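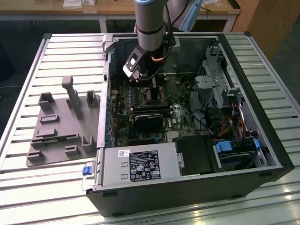
*Side panel off, tower lying flat. Start like this for any of the jobs further down.*

I get a lot of email about dust. More than about stains, more than about squeaky hinges, more even than about that vinegar post from May (please stop writing to me about the vinegar post, I have fixed the typo). So this page is all the dusty, fluffy, forgotten places in the house that I clean a couple of times a year, and how I do each one. The old desktop computer is on the list, but it's a small part of it, so stick around if you don't own one!

## The refrigerator coils

Ours are at the bottom behind a snap-off grille. Yours might be around the back, in which case you get to do the fun shuffle where you walk the fridge out one corner at a time. Lay down an old bath towel first and the feet slide much better, and you don't scratch the floor.

Unplug it. Then I use a long skinny coil brush, the kind that looks like a giant bottle brush, and poke it in and out while holding the vacuum hose right next to it with my other hand. It took me 30 minutes the first time and I filled a whole grocery bag with gray felt. Now it's a ten-minute job. Don't bend the coils, don't use water, and plug the thing back in when you're done (I left it off through lunch once and lost a quart of ice cream).

## Dryer lint, the part past the screen

Everybody cleans the screen. I mean the slot the screen sits in, and then the hose behind the machine. A strip of microfiber cloth wrapped around a yardstick and held on with a rubber band gets most of what's in the slot. For the hose, unplug the dryer, pull it out, loosen the clamp and take the hose outside before you shake it. Outside! I did it in the laundry room in our old house and we were wiping lint off the shelves for days.

If you have a gas dryer, leave the pulling-out to someone who knows gas lines.

If your hose is the crinkly white plastic kind, swap it for metal while you're back there. And go look at the flap on the outside wall while the dryer is running. It should be open and blowing. Mine had a wasp nest in it.

## The desktop computer

Shut it down, pull the power cord out of the back, and hold the power button in for a few seconds. Unplug everything else too and take a phone picture of the back before you do, so you know what went where. Lay it on its side on a table with plenty of light, open side up, and touch a bare metal part of the case before you reach in.

I use canned air in short puffs, with the can upright. If you tip it, it spits cold liquid, and you don't want that on a circuit board. Hold each fan still with a finger or a pencil eraser while you blow on it. The fins on a heatsink hold more fluff than anything else in there, so go at them from a couple of angles. A clean, dry paintbrush is good for the corners. I keep the household vacuum away from the boards because of static, but it's fine for sucking up what lands on the table afterward.

Leave the power supply box closed. Blow through the vents and call it done.

## Ceiling fans and the pillowcase

You have probably seen this one: slip an old pillowcase over the blade, press down, and pull it back toward you so the dust ends up inside. It works, but it works much better if you spritz the inside of the pillowcase with a little water first. My neighbor Meron Sisay does hers with a damp tube sock on each hand and she's faster than I am, so take your pick. Let the blades dry before you switch it on.

## Window tracks

Vacuum them dry before any water goes near them, or you'll make mud. Then a pinch of baking soda, a splash of white vinegar, an old toothbrush, and a butter knife with a rag over the tip for the corners. Screens I just take out and hose down on the grass.

## Bathroom exhaust fan

Turn the power off at the breaker. The cover usually hangs on two wire springs that you squeeze together. It goes in the sink with dish soap, and while it soaks I vacuum the fan itself with the soft brush. If you hold one square of toilet paper up to the cover afterward with the fan running, it should stick there by itself.

## Things I keep in the dust bucket

- the coil brush
- two paintbrushes, never used for paint
- a can of air
- old toothbrushes (marked with a strip of tape, trust me)
- microfiber cloths, washed without fabric softener
- a headlamp, which feels silly until you're behind the fridge

The bucket lives under the basement stairs next to the paint cans. Next up I'm doing the range hood filter, and if you have a good way to get baked-on grease off the mesh kind, leave it in the comments, since mine is past what dish soap can do.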